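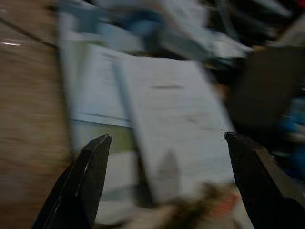 hwhitelaw
What weight of paper holds up for a folded manual that stays on the bench?

v_heiskanen
156 gsm coated. Fold with the grain and score first – uncoated cracks less but soaks up oil.

brenlow574
Disagree on coated. Pencil notes won't take on it. I keep mine on plain stock in a Brima sleeve.

v_heiskanen
Sleeves slide around under other papers. Two staples on the fold and it lies flat.

hwhitelaw
I do write in the margins, so plain stock. Will score it and skip the sleeve.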